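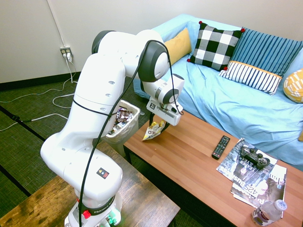
Potwood, 2025-01-11

Coffee table review, four weeks in. Short version: good table, annoying legs, I'd buy it again but maybe not at full price.

Ours is the Riquelme, the small one, sold by Curelham. Paid 86 on sale. It was that or a secondhand thing from 1969 that Kieran Mac Giolla was trying to get out of his garage, and his had a burn mark and a smell. So, new table.

Color first as everybody asks. Warm orange-brown top with a wood grain, black frame and legs. On the Curelham site it looks a lot grayer. I was expecting gray and got orange. Fine now. Took me a week. If your couch is red or pink I would go look at one in person before ordering, they have it on the floor near the lamps.

Assembly. Four legs, four bolts each side, one hex key, one sheet of drawings with no words on it. Step two has you tighten everything, step three needs it loose. Leave all the bolts half done until the top is on. Took me most of an evening with dinner in the middle. Ramesh came over and did the last leg in the time it took me to find the other sock-thing that goes on the foot. Felt pads, that's the word. They come in the box, they fall off. Buy better ones.

Wobble – yes, a little, on the rug. None on bare floor. I folded a bit of cardboard under one leg and stopped thinking about it.

Now what it's like to live with. Our coffee table is where stuff lands. Remote, game controller, a magazine or two, wrappers. Always wrappers. The top is big enough that the remote and a couple of magazines sit on it with space left for plates, which the old one couldn't do. Controller lives on top of the magazines so it doesn't scratch anything, though I've dropped it on the bare top twice and can't find a mark.

Crumbs show. Much more than I expected on that color. Chocolate doesn't, so check before you put your sleeve in it. Damp cloth gets most things off, dried soda needed a second go. No rings from mugs so far but we do use coasters, mostly.

No shelf, no drawer. This is my real complaint. Everything you own is on display, so either you tidy or you look like you live in a bus station. There is a bigger version with a drawer, number 733 in the catalog, and if I had the room I'd of gotten that one. Measure first. I did not measure first and it is only luck that the door opens.

What helped more than any drawer: a trash bin right next to the table. Small rectangular one, clear liner, nothing fancy. Before, the wrappers sat on the table until somebody got up, and you know how that goes. Now they go in the bin from the couch. It fills up quick with just candy and chip bags because they don't squash down, they spring back. Get a slightly taller one than you think. And get liners that are made for the size, the loose kind slide down inside and then you're washing the bin.

The black frame picks up dust. You see it in the afternoon when the sun is low and at no other time, so I clean it in the afternoon or not at all. Shoes knock against the legs a lot, one small chip in the paint near the floor, black marker fixed it. The edges of the top are squared off, not rounded. My shin can confrim. With a toddler I'd want corner guards on it.

Weight is ok. I can drag it alone to vacuum, two people to carry it upstairs. The box was heavier than the table, I swear, full of foam, and Curelham don't take the packaging back. Wuvau did when we bought the TV stand, so that's a point to them.

Delivery was a day late, no call. Box had a dent, table didn't.

4 out of 5. Star off for the felt pads and the step three thing. If they put a shelf under it I'd give the star back.

Edit: bolts loosened up after a couple of weeks, one leg was turning by hand. Tightened all of them again, solid since. Keep the hex key somewhere you'll find it. Mine's taped under the top now.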